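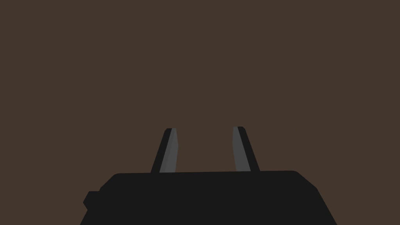 Black on dark brown. Both colours are dark, but your eyes can still tell them apart.

What is brown?

Look for brown in a rainbow and you won't find it. Red is there, and orange, yellow, green, blue and violet, but there is no brown stripe. Yet brown is one of the most common colours in the world. Soil is brown. Tree bark is brown. So are toast, tea, chocolate, conkers, sparrows, most horses and a lot of people's eyes.

On this page you can find out where brown comes from, why so many things are brown, and how to make some yourself.

Light first

To understand any colour you need to know a little about light. Sunlight looks white, or as if it has no colour at all, but it is a mixture of many colours. When sunlight passes through raindrops the colours are spread out and you see a rainbow.

When light lands on something, some of it is soaked up and some bounces off. The part that bounces off and reaches your eyes is what gives the thing its colour. A ripe tomato soaks up most of the green and blue light and bounces back the red. A lemon bounces back red and green light together, and your brain sees that mixture as yellow.

A thing that soaks up nearly all the light looks black. A thing that bounces back nearly all of it looks white.

Brown is dark orange

Brown things bounce back the same mixture of light as orange things do, but much less of it. A brown chestnut and an orange carrot are closer relations than they look. The chestnut is sending back a dim orange, with everything brighter all round it, and your brain gives that dim orange a name of its own.

The words "with everything brighter all round it" are important. Your brain does not look at a colour by itself. It compares it with the colours next to it. If you sit in a dark room and look at a patch of dim orange light with nothing near it, it looks orange. Put a bright white ring round the same patch and it turns brown. The patch has stayed the same. Only the things near it are different.

This is why you never see a brown lamp or a brown traffic light. A light that is shining brightly in the dark is brighter than its surroundings, so it cannot look brown. It just looks orange.

Other colours can be darkened too. Dark blue is called navy, and dark green is usually just called dark green. Most people can see that navy is a kind of blue. With brown the link is harder to spot, and many grown-ups are surprised when they hear it.

How screens make brown

The screen of a phone, tablet or television is made of tiny lights in 3 colours: red, green and blue. There are no brown ones. To show brown, the screen turns on the red lights part of the way, the green lights less than that, and the blue lights only a little or not at all. The rest of the picture is usually brighter, so your brain does the comparing and you see brown.

How paint makes brown

Paint works differently from a screen. Each paint you add to a mixture soaks up some more of the light, so the mixture gets darker. If you have ever swirled all the colours in a paintbox together, you will know that the result is usually a muddy brown.

You can make better browns than that by mixing on purpose:

Red and green make a reddish brown.
Blue and orange make a cooler, greyer brown.
Yellow and purple make a lighter, sandy brown.
Orange and a tiny bit of black make a plain, warm brown.

If your brown looks too grey, add some red or yellow. If it looks too orange, add a touch of blue. Add white to make it paler, and you will get fawn or beige.

Why soil is brown

Soil has two main things in it that give it colour. One is iron. Iron in the ground joins up with oxygen from the air and makes something very like rust, which can be red, yellow or brown. The other is humus (say "hew-muss"), which is what is left when leaves, roots and dead creatures have rotted down. Humus is very dark brown, nearly black.

Soil with a lot of humus in it is dark, and plants often grow well in it. Soil with a lot of iron and not much humus may be orange or red. Some soils have very little of either, and those can be pale grey or even white. If you dig a deep hole you may see the colour change as you go down. The darkest layer is usually near the top, where the leaves fall and the worms live.

Coloured earth was one of the first kinds of paint. People in the Stone Age dug it up, crushed it to powder, and used it on the walls of caves. Some of those paintings still show brown horses and brown cattle with long horns. Artists still use paints made from coloured earth today. Ochre, sienna and umber are three names you may see on the tubes. "Burnt" umber has been heated, which turns it a redder brown.

Why leaves turn brown

A living leaf is green because it is full of a green substance called chlorophyll (say "klor-oh-fill"). The leaf uses this to catch sunlight and make food for the tree. In autumn many trees stop making it, and the green fades. Yellow and orange colours that were in the leaf all summer can now be seen, and some trees make red as well.

After that, those colours break down too. What is left is mostly brown, and much of it comes from substances called tannins. There are tannins in bark, in acorns and in tea leaves. They are what makes strong tea taste bitter and leave a brown ring in the cup. Streams that run through peaty ground can be stained the colour of tea in the same sort of way - the water has soaked through old plants and picked up some of their brown.

Why apples go brown

Cut an apple in half and leave it on a plate. After a while the white part turns brown. When the knife goes through, it breaks open some of the tiny cells the apple is made from. Things that were kept apart inside the cells are mixed together, and oxygen in the air gets to them. They react and make a brown substance.

Lemon juice slows this down. So does keeping air away, which is why a cut apple lasts better in a closed box. An apple that has just started to go brown is usually fine to eat, though it may be a bit soft.

Bananas and potatoes brown in much the same way.

Why toast goes brown

Bread in a toaster goes brown for another reason. Bread contains sugars and proteins. When they get hot enough they react together and make lots of new substances. Some of these are brown, and many of them smell and taste good. The same thing happens to the crust of a loaf, the outside of a roast potato and the edge of a biscuit.

Boiled food does not do this. Water boils at a temperature that is too low for it to happen quickly, and so a boiled potato stays pale. Leave toast in too long and it goes past brown and turns black. By then a lot of it has become carbon, and it tastes bitter.

Sugar can go brown all by itself if it is heated in a pan. This makes caramel. Hot sugar can burn you very badly, so leave caramel to an adult.

Brown animals

Most of the brown in animals comes from something called melanin (say "mell-a-nin"). It is in fur, feathers, skin and eyes. There are different kinds of melanin, and depending on the kind and how much of it there is, hair can be black, brown, red or fair.

You have melanin too. It helps to protect skin from the strongest part of sunlight. Everyone's skin makes some, and people whose skin makes more of it have browner skin. Brown eyes have more melanin in the coloured part than blue eyes do. More people in the world have brown eyes than any other colour.

For a wild animal, brown is useful for hiding. A hare lying flat in a ploughed field is very hard to see. A female duck sitting on her nest is often brown and streaky, even when the male is brightly coloured, and a tawny owl by day looks much like the trunk it is leaning against.

Some animals are only brown for part of the year. Stoats that live in cold places are brown in summer and white in winter, when there is snow to hide in.

Try it: a brown hunt

You need a piece of card, some glue and a place where you can walk about outdoors. Autumn is a good time.

Collect 6 small brown things that are already lying on the ground. Dead leaves, bits of bark, twigs, seed cases and dry grass all work well. Don't pick anything that is growing, and leave feathers where they are.

At home, put your things in a row from lightest to darkest. Then look again and see which ones are reddish, which are yellowish and which are nearly grey. Stick them on the card in the order you like best. Wash your hands when you have finished.

Try it: find the orange in brown

Find something plain and brown, such as a cardboard box. Roll a sheet of black paper into a tube. Stand the box in bright sunlight or under a strong lamp, close one eye, and look at the box through the tube so that you can see nothing else. Does it look more orange than before? Take the tube away and compare. It works better with some browns than with others. Never look at the sun, with or without the tube.

Words to know

Chlorophyll: the green substance in leaves.
Humus: the dark part of soil made from rotted plants and animals.
Melanin: the substance that gives colour to skin, hair, fur and eyes.
Pigment: a substance that gives something its colour.
Tannins: bitter substances found in bark, tea and many other parts of plants.

More pages from Ploma: Why is the sky blue? / What is rust? / How do worms eat?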